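3.2 Reaching for the selector

The manual gear lever had one great merit as an object of study, in that everyone agreed what it was. The automatic selector has since wandered off in every direction a designer could think of. Of the cars available to us, the Flovby saloon had a stubby lever that springs back to the middle after every push, the Rathore hatchback had a row of buttons below the heater, and the Vamden estate had a rotary knob which looks very much like the volume control beside it. All of them choose between the same four positions, and all of them are described in their brochures as intuitive.

Section 3.1 dealt with what drivers said they did with these controls. We turn now to what their hands did, a subject on which the drivers proved to be unreliable witnesses. 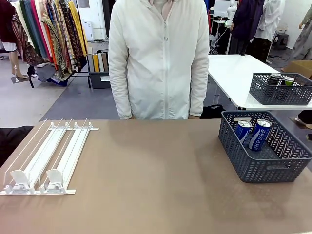
Tegan Faulkner
Lead author, Driver Controls Group, Roltside

Ten drivers took part, all holding full licences and none having owned any of the cars. Each was asked to make a series of low-speed manoeuvres in a marked yard: pulling into a bay, reversing out, turning in the road, and parking against a kerb. Across the whole study this gave us 300 selections that could be scored. A selection was scored as clean if the hand went to the right control and moved it once in the right direction. Anything else was a correction, including the several cases in which the driver asked Vamden's knob for reverse and received a louder radio.

We did not tell drivers to keep their eyes up, as this would have produced drivers keeping their eyes up. Glances were coded afterwards by two of us working separately. Where we disagreed, we watched the clip again together, and where we still disagreed the glance was left out. The lever in the Flovby drew few glances on the way to it and a great many afterwards, as drivers checked the dashboard to see which gear they had been given. A lever that returns to the same place whatever you do to it has given up one of the few things a lever is good at.

The buttons in the Rathore showed the opposite habit. Drivers looked down first, found the letter, pressed it, and then looked straight back at the road. This was slow but seldom wrong, and we have come to think more kindly of the buttons than we did when we planned the study.
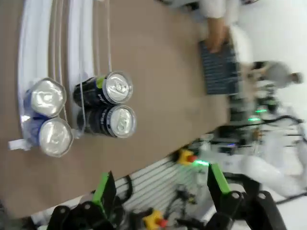 Crisanto Tagle, commenting on a draft of this section, objected that a yard at walking pace flatters the buttons, and that a driver halfway through a turn in the road with a van waiting would not find them so restful. He also doubted whether first meetings tell us much, seeing that most people learn their own car within a week and then defend it at parties. We accept the first point and have narrowed our claims to match. On the second, hire cars and borrowed cars are driven too, usually out of an unfamiliar car park and often in the rain. 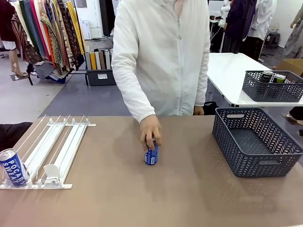 Rotary selectors ought to do well on grip, if on nothing else. The hand arrives from above, the fingers spread, and the thing can be held before it is turned. It is a familiar way of getting hold of something small and round: the right hand in Figure 3 has its fingers wrapped round the top of a small blue can in much the fashion we had expected to see in the Vamden. What we mostly saw there was a pinch by the fingertips at the rim. The knob stands only slightly proud of the console, so there is little for the fingers to close round, and a pinch says nothing about which way the knob is already turned. Drivers who did manage a fuller hold made fewer corrections, although they were also the drivers with the longest fingers, and we would not care to build a theory on that.

Hand position before the reach mattered more than we had allowed for. Drivers who rested the left hand on the console between manoeuvres tended to find the selector by feel, whichever car they were in. Those who kept both hands on the wheel, as they had once been taught to do, had further to travel and landed less well. Section 3.3 takes up the matter of the armrest, which in the Rathore has to be raised before the lower buttons can be reached at all.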